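Posted in November by Feyisa

I have been reading the Sorus write-up again, the one claiming you can throw out bad demonstrations automatically and get a better policy from what's left. The pitch is simple. You record a pile of teleoperated pick-and-place runs, train a small scoring model on them, drop whatever scores low, and train the real policy on the rest. The headline result is 70 percent success on block placing, up from a baseline they call "unfiltered."

Well, unfiltered how? That word is doing a lot of work. I went looking for what the baseline had been trained on and found one sentence in an appendix. Same demos, same number of steps. Fine. But the filtered policy then sees each surviving demo more often, and they never check whether that alone gets you the bump.

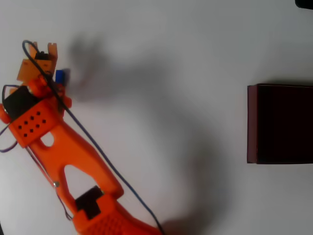 My other complaint is the evaluation. Each policy got 15 trials. At that size, a couple of lucky grasps and you have a new method. I ran the released code on our own arm on Monday and got a gap between filtered and unfiltered that I would not bet lunch on. I also tried dropping demos at random, keeping the same fraction, and that did nearly as well as their scorer. Maybe I set something up wrong. I'd be happy to hear it.

What I do believe is that some frames are no use to anybody. Our set has 3274 clips in it and I have spent more evenings than I'd like scrolling through them. Some are blown out so badly that there is nothing for a policy to learn from except the color white.
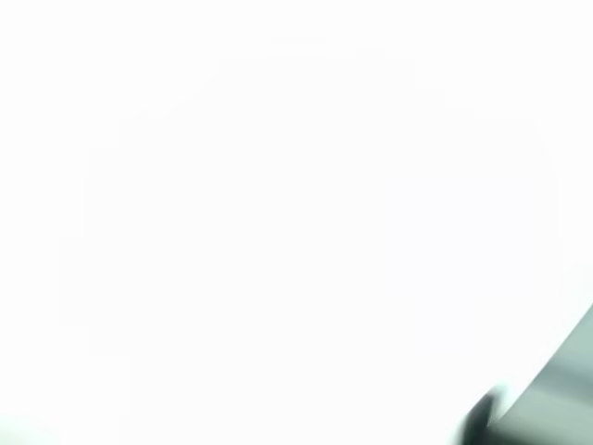

Overexposed, with a blurred bit of gripper in the lower right corner.

You don't need a learned scorer to catch one of those. A brightness histogram will do it, and it runs in no time on a laptop. When I put a dumb exposure check in front of the Sorus filter, a good chunk of what the filter was "discovering" had already been removed. That comparison isn't in the write-up either, and it seems to me the first one a reviewer should ask for.

The harder cases are the soft ones. The Romport people argue that blurry views should stay in, on the theory that a policy has to cope with them at run time anyway. Isitz, the older filtering tool, throws them all out. I've read both arguments 2 times each and neither one comes with an experiment I'd call fair.

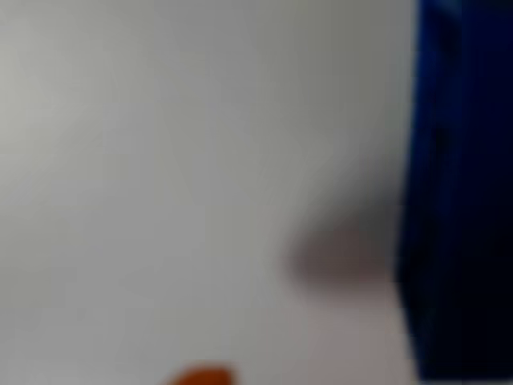
The scorer's output doesn't settle it for me. It gives one number per demo, so a run with a few ugly frames and a clean grasp gets lumped in with a run that was a mess all the way through. I'd want to see scores per frame, and I'd want to see them held up against labels from a person who didn't write the paper.

Next I'm going to rerun the random-drop baseline with more trials and a different seed for each. If the gap opens up, I'll say so in a new post. For now I'm leaving the filter off.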